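Chapter 6
Storage and Stock Control

After reading this chapter, you should be able to:
Explain why a business holds stock
Tell the difference between fixed and open storage locations
Work out a reorder point from sales and delivery times

Key terms: stock, bay, fixed location, reorder point, safety stock
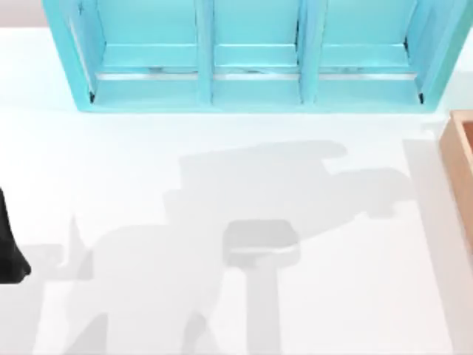
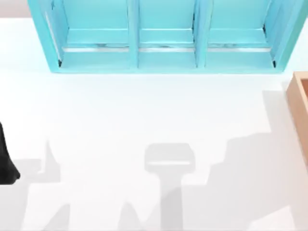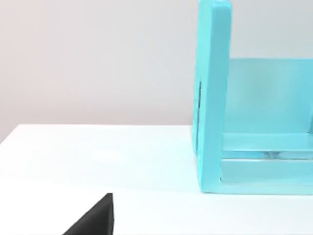 Every business that sells goods has to decide where to keep them and how many to keep. A small shop may manage with one cupboard, while a warehouse may need thousands of marked places. The basic unit in both is the bay, a space with clear limits that can be given a name or a number. The turquoise shelf unit in the first two pictures has three bays side by side, with an upright divider on each side of the middle one. A clerk could label them A, B and C and write those letters in the stock record. The bays do not have to be the same width, but each one should hold a single kind of item wherever possible.

Milagros Chávez runs Stiltow, a store in Brurgate that sells office and school supplies. When she took over the business, new deliveries went wherever there was room. Staff knew most of the places by heart, but new workers did not, and orders went out late. In August, the busiest month of the year, the store ran out of notebooks on the shop floor while 237 of them sat in the back room behind boxes of printer paper.

Chávez changed to fixed locations. In this system, each product has one place and is always returned to it. The method is easy to learn and easy to check. Its main cost is space – a bay set aside for notebooks stays partly empty when few notebooks are in stock. Larger firms often use open locations instead, where goods go into any free bay and a computer records the position.

The second decision is when to order more. Stiltow buys its notebooks from a supplier called Skunitz, which delivers one week after an order is placed. The store sells 200 notebooks in a normal week and keeps another 200 as safety stock, so its reorder point is 400. Skunitz sells them in lots of 1,000, and Chávez must therefore have enough room for a full lot on top of whatever is left when it arrives.

6.1 Why Businesses Hold Stock

Stock ties up money. Goods on a shelf have usually been paid for, or soon will be, but they bring in nothing until they are sold.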